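Rulla masking tape and Patrício mesh basket: a month on the craft table

I bought both of these in March from the hardware shop in Irkby, the tape because I'd run out and the basket because the man at the till said people liked them together. I didn't ask which people.

Rulla tape first. It's ordinary tan masking tape on a pale paper core. The label promises "up to 221 uses per roll", and I have no idea what a use is. A label for a jam jar? The whole edge of a skirting board? The box goes on to talk about clean release and artist quality, and at that point I put it in the recycling.

On paper it behaves well. I edged a watercolour with it, left it overnight and it came away without lifting the surface, except at one corner where I'd pressed too hard with a thumbnail. On painted walls I'm less keen. The paint in our hall is old and chalky and the tape took two small flakes with it. The previous roll, from the supermarket, did the same, so I can't say Rulla is worse. I can't say it's better either, and it costs nearly twice as much.

It tears by hand, mostly straight. Every so often it splits lengthways and you spend a minute picking at it with a fingernail. Folding the end under helps, if you remember.

The basket is Patrício's smallest, grey plastic with perforated mesh sides. It's sold as a desk organiser, and I'd call it a basket. There are no dividers, no lid and no feet. A roll stood upright in it leans against the side, and you can grab it with one hand while the other is holding down a corner of something. For me that was the whole point, and I'll admit it does it.

My complaint is the weight. There's nothing to it. Pull at a roll in a hurry and the basket comes along, and if the table is smooth it goes over the edge. Mine went twice on the first Sunday. The leaflet suggests "adhesive pads (not supplied)", and I think that's a bit much at this price. Duct tape does the job, provided you run it out well past the basket on every side. It looks dreadful and the ends crinkle up, but the basket stays put. 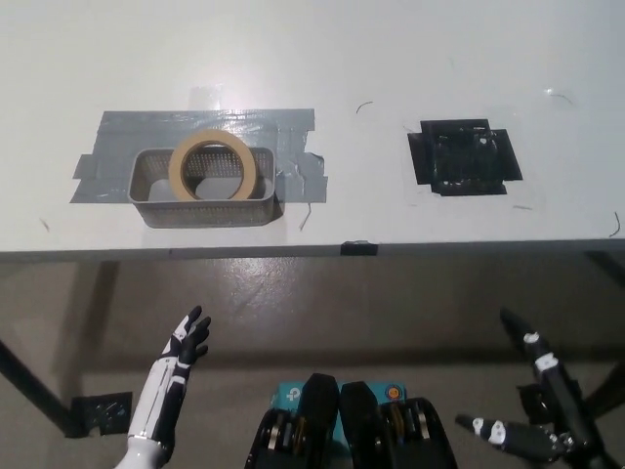
Does the basket need fixing down if it only holds one roll?

It depends on the table. On a rough workbench it'll sit still by itself, but on anything smooth one roll isn't enough to hold it, so you'll want pads or tape under or around it.

Vitória Fonseca, who has the other half of my studio in Ferport, put her basket down with black tape instead. She says it looks neater. I tried a bit of hers and found it wrinkled as soon as I laid one strip over another, and every speck of white dust in the building settled on it. If you have a pale table you'll be looking at that all day. Silver shows less, to my eye, although it leaves a gummy line when you peel it off. White spirit shifted most of mine. Try it on the underside of the table first — I didn't, and got away with it.

The mesh is a mixed blessing. Dust falls through, so the basket never gets that grey felt in the bottom, but so do drawing pins, and a short pencil will poke out of the side and catch your sleeve. Hair gets everywhere on a white table regardless. No basket is going to fix that, whatever the leaflet says about a "clear working surface".

I-seul Ji, who teaches the evening class, bought a set of these for her students and has been happier than I am. Her tables have a raised lip, though, so nothing slides off them. She did pass on one useful tip: stand the roll with its loose end towards you and you can find it without turning the whole thing round.

Would I buy them again? The tape, no, unless it was on offer. It's decent tape at a silly price. The basket, probably, but I'd look for one with rubber feet first and I wouldn't pay extra for the name. Patrício does a larger size that's supposed to take brushes as well. I picked it up in the shop and it felt just as light, so I put it back.

Tape: three out of five. Basket: three, or four if your table has a lip.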